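Shop > Planning tools > Trial room software > Joltum Home

We use cookies to remember your basket and to see which pages get read. Accept all | Manage choices

Joltum Home – trial room software for buyers of household robots

Joltum Home lets you try out a household arm on screen before you spend money on hardware. You choose an arm and gripper, place them in a furnished set of rooms, and run the jobs you have in mind. It is meant for care providers, housing groups and small labs that have to put a figure in next year's budget and would like something to back it up.

The standard licence costs £368 per seat per year. A set-up session is £200 on top, and we recommend it for first-time buyers. Groups needing more than one seat should ask for a Dimodwood quote, which covers licences, training and a planning report in one price.

What the rooms look like

The standard home has furniture, wall pictures, wood and plain grey flooring, and small items of the sort people leave on any flat surface.

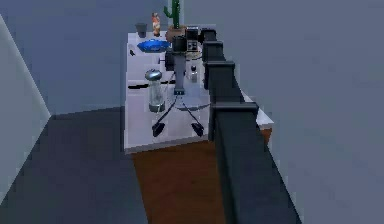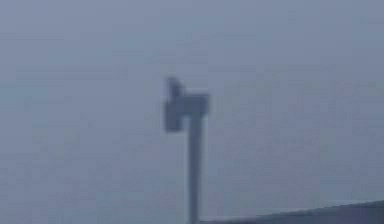
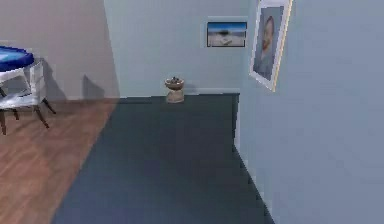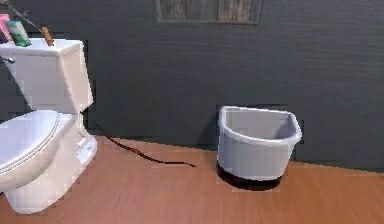

Simulated views from Joltum Home. First picture: open gripper in front of the white cabinet. Last picture: toilet and white bin.

What to budget for

The licence is the small part. When customers come to us with a plan, the items most often missing are these:

Computer. A desktop with a decent graphics card will do. Allow £500 if you are upgrading an older machine.

Staff time. Roughly 30 hours to set up your own rooms and run a first round of jobs. Less if you stay with the standard home.

Grippers. Two-finger grippers are included. Others are sold as add-ons, so check the list before you order.

Camera positions. You can save as many as you like. Plan them early – moving a camera late on means running the jobs again.

Support and delivery

Licences are sent by email. Phone support is from our Ellbridge office, 9am to 4.30pm. The Myung arm pack is sold separately and will be added to the standard library in April at no charge to current licence holders.

Reader comments (3)

ferrybank_lab
Used it for one budget round. The staff time figure is low if you build your own rooms, we went well over. Fine with the standard home.

T. at the housing office
Does the Dimodwood quote include VAT? Couldn't find it on the page.

gripfan
Would like more bathroom items please. Also a smaller kitchen, ours is tiny.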